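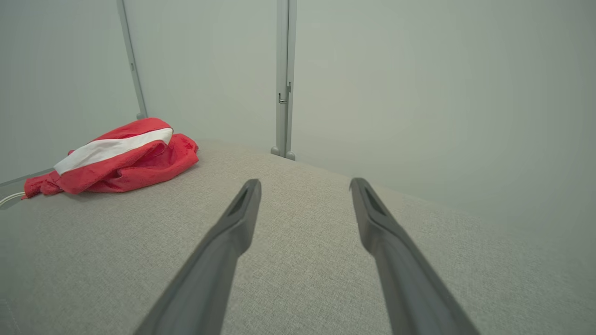

The gray fabric, close up

Getting musty smell out of an upholstered bench?
Posted 2 April 2018

Hi all! We picked up a padded bench at the Prelton flea market (40 dollars, and I was thrilled) but it has that old basement smell. The cover is a fine gray weave and doesn't unzip. I've had the windows open for 12 days now and I still catch it every time I walk by. Any ideas before my sister visits in July?

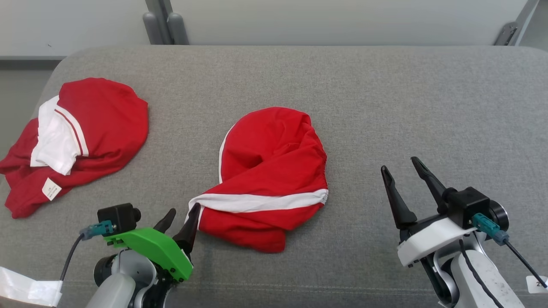 Red shirt and the other red thing, both need a wash too

2 answers

Baking soda, and lots more of it than you'd think! Sprinkle it on, leave it overnight, then vacuum slowly with the brush attachment. I did this for my mother's old couch in Jomham and needed three rounds, so please don't give up after the first. Check the underside as well, sometimes the dust cloth is the smelly part and you can just staple on a new one.
8 people found this helpful

Sun. Also keep wet red laundry off it, my neighbor's never came clean.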